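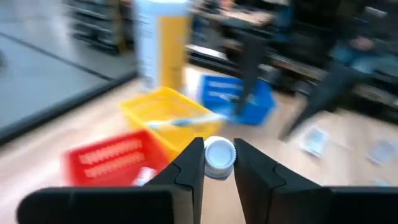 Search this site Search Go

Household Waste and Recycling
Notes for Unit 4
Instructor: Danang Santoso

Reading: the Losmont case study, first half. Bring it to class.

1. What counts as household waste

Household waste is whatever a home throws out in the normal run of things: food scraps, packaging, paper, worn-out goods. Garden waste is counted separately in most towns. Building rubble is never included.

Weight and volume give different pictures. Food is heavy and takes up little room. Plastic packaging is light and fills the bin. When you read a figure, check which one was measured before you compare it with another.

2. Small items

Sorting plants pass mixed recycling over screens. Pieces that are too small drop through with broken glass and grit, and most of that material goes to landfill. Caps, lids and pump tops are the usual losses. Some towns ask residents to screw caps back onto empty bottles. Others want them off. Look up the local rule before you answer question 2 on the worksheet.

Bathroom waste is sorted badly compared with kitchen waste. Many homes have one recycling bin, and it stands in the kitchen. Toothbrushes are a separate problem: the handle and bristles are usually different plastics, and few plants will take them.

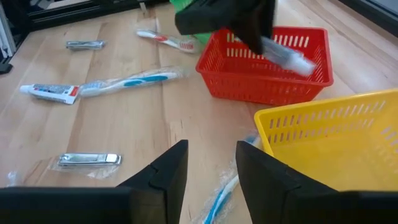 3. The Losmont case study

Losmont surveyed 100 homes over eight weeks in May and the month after. Each home kept a record of what went in which bin. Four homes dropped out. The town then changed its collection from one bin to two.

For next time: read the second half and write a paragraph on how the homes were chosen.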